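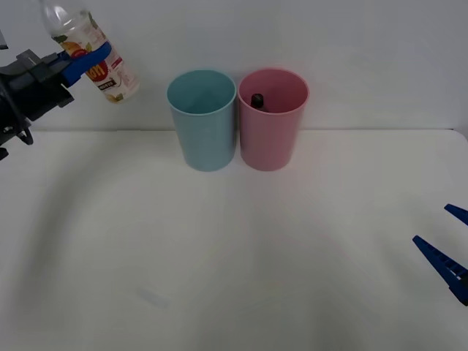
About Skosau

We write the software that sits between a robot and the thing you want it to do. Perception, planning, control, and a big pile of tooling that started as scripts on one laptop and now has its own release notes. There are seven of us, and we love this stuff!

Skosau began with one stubborn problem: two arms, one table, and a planner that treated each arm as if the other didn't exist. Fixing that took most of our first winter and gave us Imon, our motion planner. Imon plans both arms together and replans when an object has moved – even by a little.
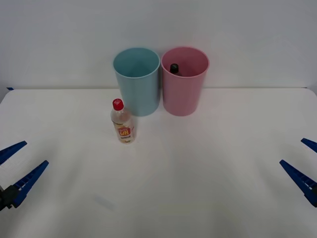
Catrin Pumphrey wrote to us after trying Imon that the planning was great but she'd spent a whole afternoon working out why a grasp had been turned down. Fair point, Catrin. The planner now logs a plain sentence for every grasp it rejects, and we read those sentences more than anyone.

Prosser is the perception side. It finds bottles, cups and other everyday things, estimates how they're standing, and hands Imon a pose along with a score for how much to trust it. Clear plastic is our favorite headache (you get the label, you get the cap, and the depth data in between can be a mess). Our regression set has 1,734 scenes and grows whenever something fools us.

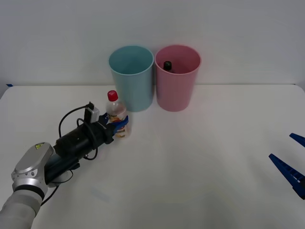
Could you let us replay a run without the arms plugged in? That request came from Ynyr Prydderch, and it's how Tira got started. Tira records joint states, camera streams and planner decisions on one clock, so you can scrub back to the moment a grasp went wrong and step through it at your desk. The control loop runs at 200 Hz and Tira keeps every tick. 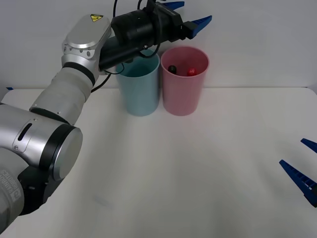

Two objects, two cups: our standard sorting task.

We release every February and whenever a fix can't wait. If you work on two-arm planning, or just want to argue about grasp scoring, write to us. We answer our own mail.

Print this page | E-mail this page
495 shares | 7 comments

This site uses cookies to remember your settings. Accept | Learn more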